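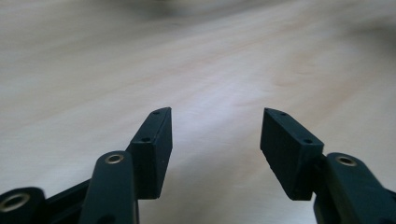
Femi Nnaji, walks secretary

3 min read

Plullcombe plant walks: your questions

Do I need to know any plant names?
No. Most people learn a few on the day. Rostam Rahimi carries the list for the Gilmartin side, which stands at 127 species.

How hard is the climb?
The path from Trorden gate is steep for the first half hour, then level. Wear boots.

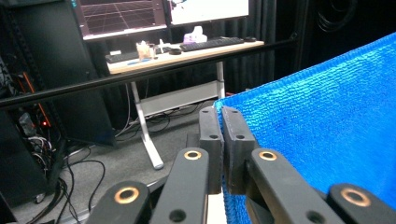

Can I pick flowers?
No, and no seed either. Photographs are welcome.

Are dogs allowed?
Not from November until lambing is over. At other times, on a lead.

What if it rains?
We go anyway. In high wind we use the lower track at Baltow.

We use cookies to remember your settings. Accept | Manage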